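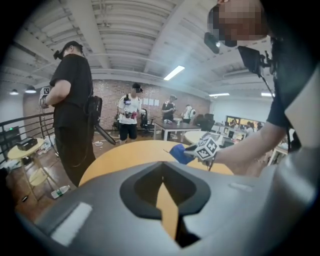
Fault 18

The fault appeared at 3:40 in the afternoon, on the upper floor at Grirnavville, and for nine minutes the log called it normal.

Unit 18 was a hand-held gripper, Irkent pattern, with a tracking cube that reported its position 200 times a second. The limit on drift was two millimetres. At 3:40 the unit reported that it was four metres below the floor and descending at a steady rate. The Ratesport software checked the rate, found it within the permitted speed for a human arm, and accepted it.

The operator was at the orange table, holding a blue glove or cloth. She folded it again. According to the file, she did this in the car park, then in the clay under the car park.

I was the safety officer on shift. My procedure for a lost unit had 90 lines and assumed that a lost unit would stop transmitting. I read it twice and called the stop at 3:49. Everyone put their tools down. Unit 18 was set on the table with its jaws open, and its trace kept going down.

We swapped the cube. We swapped the battery and the cable. I took the unit out to the stairwell, away from the other markers, and it reported a slight turn to the east.

Hinds had supplied the clock board. Their technician asked over the phone for the current depth, and I gave it as 3,358 metres. She asked whether the jaws were open or closed. I said open. She asked me to read the jaw channel off the screen, not off the unit.

The channel said closed, with a load of eleven newtons.

I pressed the jaws together by hand and let them go. The number stayed at eleven. I pulled the battery, and the trace ran on for six seconds, slowed, and stopped. Then it began to come up.

She told me to leave the receiver on and fill in the form. Under "Object held" I wrote unknown. Under "Estimated time of return" I did the division, and wrote down a quarter past seven.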